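Give the Robots Your Junk Drawer

By Jolene Tamihana

I used to think laundry would be the big test. Now I think it's the cardboard box everybody has somewhere, with a cloth wadded up on top of whatever got dropped in first. Getting one thing out of that is hard, and I love that machines are starting to try!
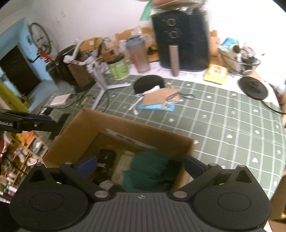 Can they do it yet? In my kitchen, no. Cloth never lands the same way two times, and a hand has to feel its way under it. But two years ago I'd have laughed at the question, and these days I catch myself deciding which chore goes first (unpacking groceries, please). I'd put up with slow. I'd even put up with 20 minutes a bag.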